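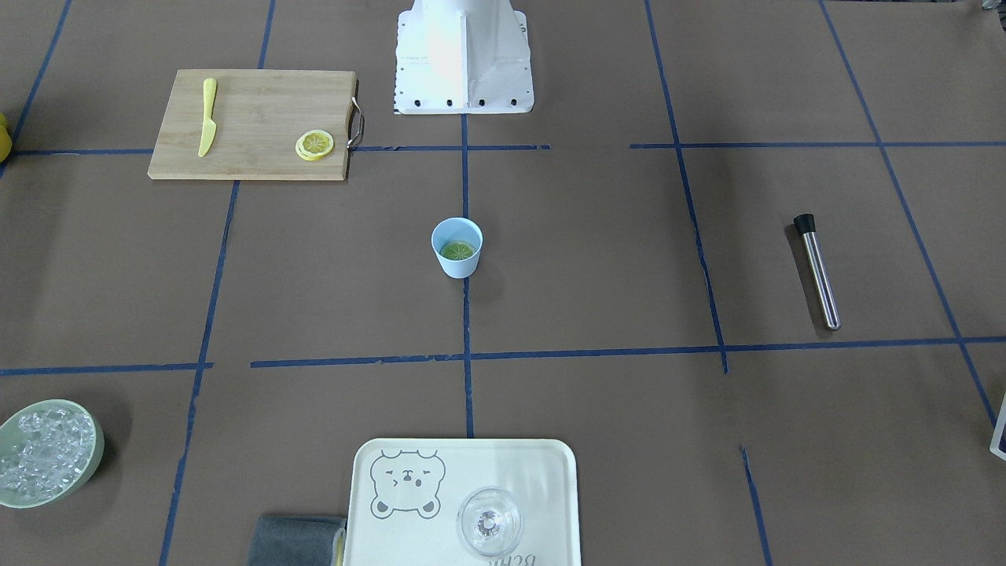
Lemons cost too much for any small firm to make a decent cordial and sell it at a fair price, a reader wrote to us in May. We put that to the owner of Prerketti, which makes lemon and ginger cordials in a former bakery in Stitthorpe.

"They're right about the cost," she said. "Fruit is our biggest bill by a long way. Glass is second. I used to think it would be wages."

She started the business at home, selling at the Tuesday market, and moved to the bakery when the kitchen could no longer cope. The firm now has three staff and fills up to 2000 bottles a month in summer. Winter is much quieter, apart from the ginger, which sells well to people with colds.

Her first recipe had too much sugar in it. Customers bought one bottle and didn't come back for another. She cut the sugar and used more peel, which meant changing to unwaxed fruit and finding a new supplier. She settled on Petkov, a wholesaler that delivers before six in the morning.

"Peel is where the flavour is," she said. "Juice gives you the sharpness, but you can get sharpness out of a packet. We steep the peel overnight and strain it through cloth in the morning. It's slow and the cloths are horrible to wash."

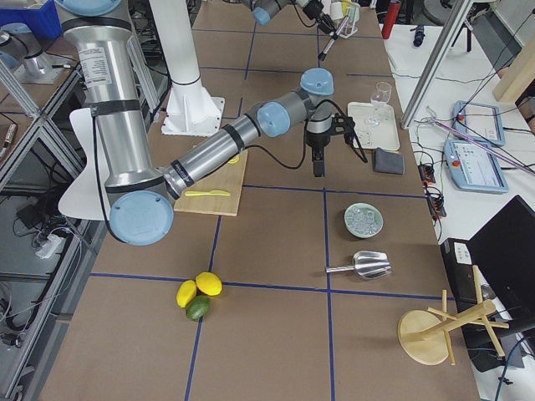

A tabletop marked out with blue tape.

The standard bottle holds 500 ml. Shops have asked for a smaller one, and she has said no so far. A small bottle costs nearly as much to fill and label as a large one, and she doesn't think people would pay the difference.

She has also turned down an offer from Rirken, a chain of farm shops, which wanted 90 days to pay its invoices.

"I can't wait that long. The fruit has to be paid for the week it comes in. They were polite about it and so was I." 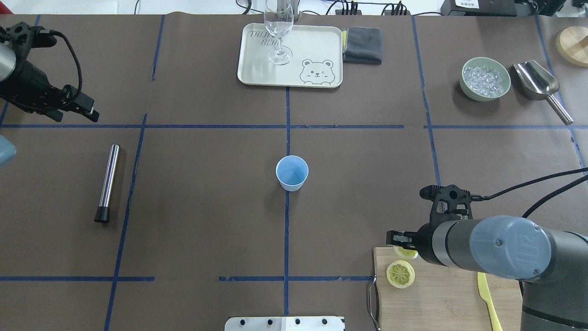 Most of her trade is now with cafes, which order little and often. Some serve the cordial hot, and one puts it in a sponge cake. She would like to try rhubarb next, though the first batch went brown and she poured it away.

"I'll have another go when the local stuff comes in," she said. "If it's still brown I'll stick to lemons."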